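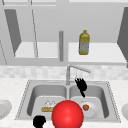 A double sink with a gooseneck faucet, in a computer-rendered kitchen.

Winter Storage Starts Sooner Than You Think

I know, I know, it's the middle of riding season and the last thing anyone wants to read is a piece about putting the bike away. But last October I had four phone calls in one evening from members whose carburetors had gummed up the spring before, and I promised Decha Meesuk I would get this into the summer issue while there was still time to order parts.

Decha has kept the same Galer 250 on the road (and off it, mostly off it) for longer than I've been in the club, and her routine is wonderfully simple. She fills the tank right to the neck, adds stabilizer, and then goes for a proper ride so the treated fuel gets all the way through. Ten miles will do. When she gets home she shuts off the petcock, drains the float bowl into a jar and changes the oil while it's still warm. I used to leave my old oil in until spring - a bad habit, and I've given it up.

Batteries are the other thing. Peter Holub swears by his Bramero charger and leaves it plugged in from the first frost on, while I just carry mine indoors and top it up once a month. We've argued about this at every club supper and I don't expect we'll stop now! Either way, please don't leave it in the bike in an unheated shed and hope for the best.

Chains get a good clean and a heavy coat of lube. Tires go up to normal pressure, and if you have a stand, get the wheels off the floor. Stuff a rag in the muffler too, because mice love a muffler, and tie something bright to it so you remember to pull it out.

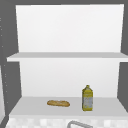

Nikby Loop Ride

The fall ride out to Nikby is on again, 61 miles with a long lunch stop at Yensuk. The gravel section past the dam has been graded, so smaller bikes are very welcome. Call Peter if you'd like to lead a group.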